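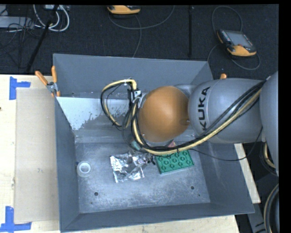
**GEVTHORPE, December 28, 2018** – The sorting arm at Codau's test shop spent most of Wednesday night picking up the same piece of aluminum foil, according to a fault report the company sent to its customers this morning.

The arm is meant to lift household odds and ends out of a gray bin, one at a time, and set them aside. At some point after the evening shift left, the gripper began closing on the foil, rising a few inches and letting go. The software, made by Rukis, logged each attempt as a successful pick. By morning it had credited itself with 174 objects. The correct figure was 7.

"It had a very good night on paper," said Dayana Villca, who runs the test shop. She noticed the total before she noticed the bin.

The less amusing part came at 167 false picks, when a cable on the wrist snagged and the arm kept pulling. A force limit should have stopped it at once. It took 2 seconds, long enough to drag the bin against its clamps. There was no one in the shop, and the damage came to one cable, priced at $3,000 with fitting.

Rukis blames a grip sensor threshold that was lowered in May to help with thin objects. Codau blames Rukis. Both agree the slow stop is the bigger worry, and unattended runs are off until it has been fixed and tested.

Mfinanga, which has the same setup on order, has asked for a later delivery date. The foil has been kept for the retest.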